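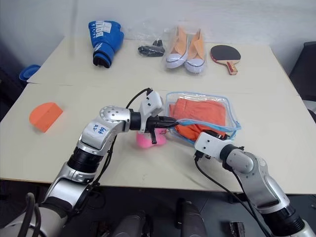

Progress report no. 3, page 1

Hamdy two-arm handling rules: work to 9/28/18

Prepared for the Rudon fund by the project office, Dorton

1. Where we are
The draft rules for two-arm work on soft goods are now in daily use at the Dorton bench. Most of this period went on zipped pouches with clothing or cloth inside. They are harder to write rules for than boxes – the plastic moves when it is touched, and the arms have to share a small object without meeting over it.

2. Rules changed this period
Rule 4 (holding). One gripper takes the end of the opening strip before the other arm begins any work at the front of the pouch. The earlier wording let both arms start together.
Rule 7 (spacing). Items waiting their turn stay on the back table. A paddle, a glove and bagged shoes are all allowed there. Small items may stay on the front table if they are on the task sheet.
Rule 9 (cables). Camera cables must have enough slack for full wrist travel. Operators check this at the start of each shift and again after any change of gripper.
Rule 12 (stopping) is unchanged.

3. Trials
We planned 200 pouch trials and have completed 100. In 33 of these the operator stopped the run early, mostly under the old Rule 4. The last 20 were done under the new wording and only one was stopped. We do not want to read much into that yet.

4. Problems
Clear plastic still gives poor depth readings under the bench lights. Broreo has supplied a diffuser on loan, to be fitted next week. The log sheets also need a separate column for stops caused by cables.

5. Next period
Finish the remaining pouch trials. Send draft 3 of the rules to Broreo for comment. No change to the budget is requested.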